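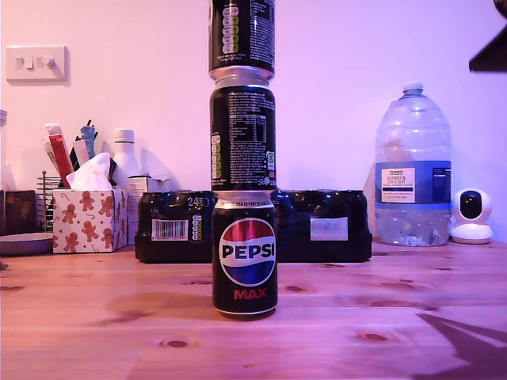
Let go too early, every time, and after a week of it I stopped trusting the green light, Jucélia Moura wrote in her operator notes on the Grarkar arm.

We are looking for five paid participants to help us find out why. In September the arm began opening its grip before a can was fully set down on the one below. The fault shows up in stacking tasks and we have not been able to trigger it on purpose. Over 84 early releases are in the log so far. The arm has been limited to half speed until the fault is found.

What you would do: guide the arm by remote handset through can stacking, call out each release that feels early, and fill in a short form after every run. Sessions last 2 hours, with a break. You will be shown the stop button first and asked to use it before any run begins.

Who can apply: adults with steady use of both hands and normal or corrected vision. No robot experience needed. Please do not apply if you have worked on Grarkar software.

Safety: you sit outside the arm's reach the whole time. A staff member stays with a second stop button. Dented cans are taken out of use and must not be opened.

Where: Westitz building, Flurmont, room 706. Morning and afternoon slots.

To apply, send your name and free times to Yesenia Beltrán. Questions about the fault itself go to Jad Issa.

Share 2
Comments 5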